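**Tretley workshop, July 1, 2025**

I'm Qiuyue Su, and I'm thrilled to say my homemade robot arm, Penard, is getting its first open evening at the Tretley shared workshop! I started it in June with a parts budget of $552 (I went over, a little). Right now I'm teaching it table chores, so it's all plates, a black dish rack and one apple on a blue plate.
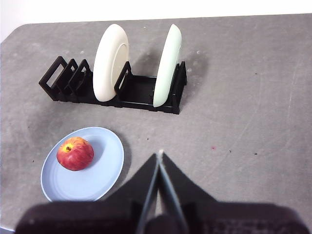 ## Come and see it

Doors open at 6 and it's free. I'll have the wiring notes out, and you're welcome to drive the gripper yourself – gently, please! Ask for me at the front desk.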